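My Project Report: Who Gets the Blame When Karts Touch?
by Rhun James
Handed in 31st July

I picked this topic after watching a race at our local kart track where two drivers went into the hairpin side by side and only one of them came out the other side. Everyone stood near me had a firm opinion on whose fault it was, and no two of them agreed! My tutor wanted us to do something with real data in it, so I thought, right, let's see how stewards make up their minds.

The club I followed runs a summer series called the Drultum Cup. It's four-stroke karts, mostly drivers in their teens and early twenties, and each round has three heats and a final. I've marshalled there a bit (flags, mainly, and sweeping gravel off the kerbs) so people were used to me hanging about with a notebook.

What I wanted to know

My main question was whether a driver who already has a name for being rough gets punished more often than someone with a clean record for the same sort of bump. I had a hunch the answer was yes. I also wanted to see if the corner mattered, as the track has one really tight hairpin and one fast right-hander called Cosov, and they feel completely different to stand beside.

How I did it

The club let me read the stewards' sheets from last season and the first part of this one. Over that time the field did 3964 racing laps between them, which sounds massive until you remember how short a kart lap is. From the sheets I pulled out 40 contacts that had been looked into properly, meaning somebody was called in and asked for their side of it.

I put each one into a spreadsheet with the corner, the lap, who was in front at the turning point, and what the stewards decided. Then I marked whether the driver behind had been given any penalty in the rounds before. I did the spreadsheet twice, because the first time I sorted one column without the others and scrambled the lot. Lesson learned, and I now save copies of everything.

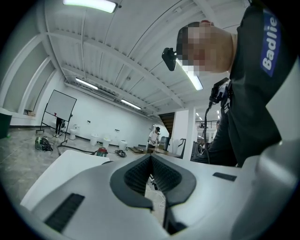 I also sat down with two drivers. One was Benítez, who has had more visits to the stewards' room than anyone else on the grid and is very cheerful about it. The other races for the Brultix team and asked me not to use a name, which is fair enough. I asked them both the same questions and wrote the answers up the same evening, while I could still read my own writing.

What I found

Of the 40 contacts, 18 ended in a penalty for the driver behind. Another 16 were put down as racing incidents with no action taken. The last six were a mixed bag: penalties for the driver in front (usually for weaving), and one where both of them got sent to the back.

The hairpin had most of the contacts, as I'd expected, but Cosov had the harsher penalties. When I asked a steward about this she said a tap at low speed costs you a place and a tap at high speed can put you in the tyres, so they look at it differently. The rulebook doesn't say that anywhere, by the way. I read it right through, including the bit about glove colours.

On my big question, I have to be careful. Drivers with an earlier penalty did get another one more often, but they were also the ones making more late moves down the inside, so it could just be that they earned it. Benítez doesn't see it that way at all: "I could be parked and they'd call me in." The Brultix driver thought the stewards were mostly fair but slow, and said waiting for a decision between heats was worse than the penalty.

What went wrong

The early sheets were a pain. Some only say "contact, T4, warned" and you can't tell who was ahead, so I left those out, and that might have tilted my results a bit. I'd also planned to use onboard video, but hardly any of the drivers had kept theirs. And two interviews isn't enough, I know! I had a third lined up and he sold his kart in June.

If I did it again

I'd get several people to judge the same incidents with the names hidden, then show them to a different group with the names left on. That would test the reputation idea much better than digging through old sheets. I've spoken to the club and they're up for it next season, so long as I keep doing my turn on the flags.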